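**Keeping the Bagging Cell Alive: Setup and Maintenance of a Two-Armed Packing Station**
Term project report, submitted 6 Jun 2020

## 1. What we were asked to do

The Vendia cell came to our lab with two arms, two three-fingered hands, a table, and a binder. The binder was mostly about a different cell. Our job for the term was to get the thing running, keep it running, and write down how, so that the next group would not have to start from a binder about a different cell.

The task it performs is simple enough to explain to a relative. One hand holds or steadies a plastic bag, the other puts a drink or a snack into it or takes one out. Humans learn this at four. We had until the end of term.

This report covers the mechanical side: sleeves, fingers, wrist camera, cables, and the daily checks. The grasp planning is the other group's report, and they are welcome to it.

## 2. State of the cell in March

We made a fault list on the first day and it ran to 25 entries. A good number were cosmetic. The ones that mattered:

- The sleeve on the right arm had slid down its clamp and was covering the knuckle brackets.
- Two fingertips had gone shiny and slipped on anything smooth.
- The wrist camera mount had one screw in it. It is meant to have more than one.
- Homing failed on the left hand whenever the middle finger started from fully closed.
- The emergency stop worked. We mention this for balance.

The sleeve was the first thing we fixed, and then the third thing, and then the ninth. It is a bellows cover from Lamrani, soft and heavy, and it is there to keep crumbs, fingers and bag film away from the wrist joint. When the arm points down, gravity wants the whole cover around the hand. The original clamp relied on friction, and friction had other plans. We replaced it with a wider band and a strip of rubber under the top fold, and marked the arm with paint pen so you can see at a glance whether it has crept.

## 3. Fingers

Each finger has a metal upper segment, a joint bracket, and a rounded tip that you can swap with a hex key and some patience. The tips are wear parts. Sollonberg, who sell them, suggest replacing them "as needed." We wanted a number, so we ran the same pick-and-release cycle until a fresh set began dropping a full bottle, and then repeated it with a second set to see if we had been unlucky.

The first set gave up after 200 cycles. The second set did better but not by enough to be proud of. We now clean the tips with a damp cloth before each session and rotate the set, moving the most worn tip to whichever finger does the least work. Anyone who has rotated car tires will understand the principle and the level of excitement.

Two things we learned the slow way:

1. Tighten the bracket screw with the finger half open. If you do it closed, the joint binds and the motor complains.
2. Run homing after every tip change. A tip that is seated slightly high shifts the contact point, and the hand will cheerfully close on air next to the object.

## 4. Bags

We had assumed the objects would be the hard part. The objects were fine. Objects stay where you put them.
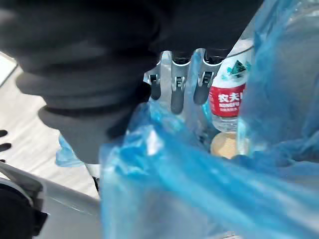 Bag film is the real maintenance problem on this station, and almost every stoppage we logged in the second half of the term traces back to it. It clings to the sleeve, it folds itself into the gap behind the brackets, and it bunches up between the fingers at exactly the moment they need to close. Translucent blue film like this is also hard on the wrist camera, as the creases throw bright white highlights all over the view and the threshold step takes them for edges. A bottle standing upright in the bag helps a little: the red label shows clearly enough through the plastic to aim at, and we set the color mask from that band and ignored the clear body entirely. The partly open hand above the mouth of the bag is the pose to check by eye before a run. If the lowest sleeve fold is anywhere near the fingers at that point, stop and pull it up.

We tried three remedies for the clinging. An antistatic spray worked well for one afternoon and left the tips slippery, which undid Section 3. Lowering the approach speed helped, and so did opening the bag wider before the arm comes down. In the end we kept the slow approach and the wide opening, and gave the spray to the other group.

Film caught in a joint should be removed with the hand powered down and the finger moved gently by hand. Do not pull it out with the motor on. We have a photograph of what happens, and it is mostly of a small shred of bag and a student looking at the floor, so we left it out.

## 5. Cables

The cell uses thin cables with generous slack, and the slack likes to travel. We rerouted the longest one along the forearm, with a Wesard clip at each end, and left enough loop for a full wrist turn. Check this by turning the wrist through its whole range at low speed while somebody watches the cable and does nothing else. Watching the cable and also checking a phone is how we broke the first clip.

## 6. Daily routine

This is taped to the wall next to the cell. It takes 9 minutes if the hand homes on the first try.

- [ ] Sleeve folds level with paint mark, both arms
- [ ] Tips clean, none loose
- [ ] Camera mount screws snug (all of them)
- [ ] Table wiped
- [ ] No film behind the brackets
- [ ] Home both hands from half open
- [ ] Slow wrist turn, eyes on the cable
- [ ] One test pick with the bottle
- [ ] Initial the sheet

## 7. Results and leftovers

With the routine in place we finished a block of 62 bagging runs with no mechanical stoppage. The run after that stopped because the sleeve had crept past its paint mark. The sheet for that day had been initialed. We have talked about this as a group.

Still open: the left hand takes two tries to home if it has been sitting closed overnight, and we never found out why. Our workaround is to park it half open. The spare tips are in the second drawer, under the binder about the other cell, and the order form for more is folded inside its front cover.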